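November 18, 2018

Valuation model, Durkel district. Rental listings, run 3 of the comparables script.

Picked up where Vicente left off. The input is the same export from Timine, 139 lettings records, all closed. Zulema Godoy had flagged that the floor areas for the Palumbo building did not match the agent sheets, so those were checked first. Gross area was entered for the older units and net area for the rest. Converted everything to net using the ratio from the lease plans. Where no plan was on file the record was dropped and listed in the drops tab.

Records dropped: 19. Thirteen of these had no plan. The others were renewals with the same tenant, entered as new lets. Renewals run below asking and drag the median down, so they should not be in the set at all. The export has a field for this but the branch does not fill it in.

Weights used:

- distance to subject: as in run 2
- floor area difference: as in run 2
- date of let: halved
- condition score: unchanged, but see below

Halving the date weight moved the two-bedroom estimates closer to the signed rents. It made the studios slightly worse. Few studios in the set, so not tuning for them.

Condition score is still a problem. It comes from the inventory clerk's form, scale 1 to 5, and nearly everything is a 4. Nirketti's forms use a different scale (1 to 10, kitchen and bath scored separately), and somebody has been dividing by two and averaging. That puts a unit with a new kitchen and a bad bath at the same score as one that is middling throughout. Proposal: keep kitchen and bath as separate columns and leave the combined score blank for Nirketti units until we have enough of both to fit them.

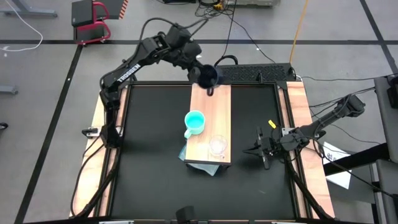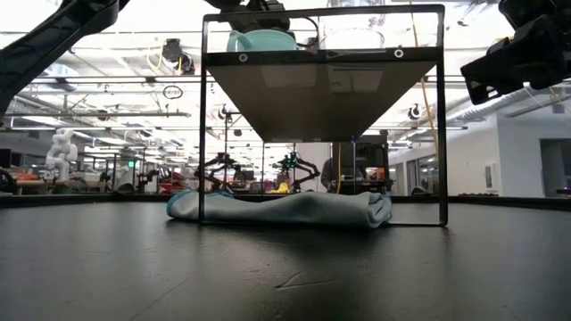

Workstation and tabletop, two views.

Parking: the script treats "space available" and "space included" as the same value. They are not. Included is in the rent, available is a separate charge. Fixed the lookup. It changed the estimate for every unit in the Palumbo building with a garage space, all downward, and the residuals there look more even now.

Furnished flag: left alone. Spot check against the signed leases found 3 wrong, all marked furnished where the lease lists appliances only. Corrected by hand in the working copy. The source still has the errors, so the next export will bring them back. Asked Zulema whether the branch can correct them at their end.

Tried a split by floor level (ground, middle, top) as an extra term. Top floor without elevator goes the expected way. Ground floor has no clear direction, probably because ground units with a yard are mixed in with those facing the street. Term removed for now. Would need a yard column.

Open items:

- [ ] Vicente Garrido to confirm the net/gross ratio for the corner units
- [ ] yard column, ask Timine if it can be exported
- [ ] rerun with deposits excluded from the first month figure
- [x] parking lookup
- [ ] vacancy days: the count starts at listing date in some records and at move-out in others, pick one

Working copy saved next to run 2. Do not overwrite run 2, the December review is still quoting from it.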